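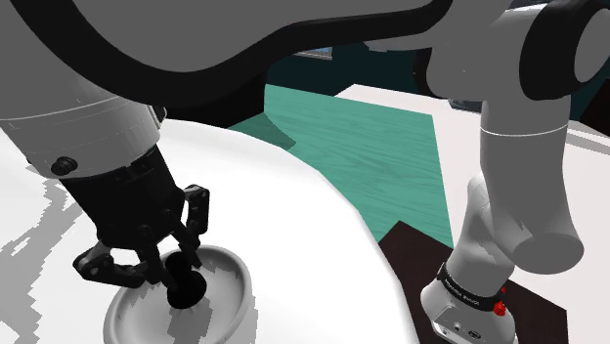
Fault technician, robot simulation and test (2 posts)

Skikstead is looking for two technicians to join the Gurnon test group. The posts are full time and fixed until the end of October, with a possible extension.

In spring one of our arms dropped its payload and kept moving after a protective stop had been requested. The arm was inside its guarding and there were no injuries, but the fault has come back 7 times and we can't yet make it happen on demand. We have paused work on the Adska cell until we can.

You will rebuild the logged faults in simulation, mostly pick and place tasks at a table, and then repeat them on the real arm at reduced speed. We have 1750 logged runs, and 800 of them still need to be read and sorted. You will write up each fault so that the controls team can act on it.

You will need:
Experience with six or seven axis arms, in industry or a lab
Confidence reading controller logs and joint torque plots
Some Python
A working knowledge of risk assessment for guarded machinery

Experience with multi-finger grippers would help. Training on our lock-off procedure is given in the first week and must be passed before you enter the cell.

The work is on site at the Janjua building, 8 am to 4 pm. There is no night work.

To apply, send a CV and one page on a machine fault you have traced, including what you got wrong on the way, to Edgars Paju, test group lead. Interviews include a short log-reading task.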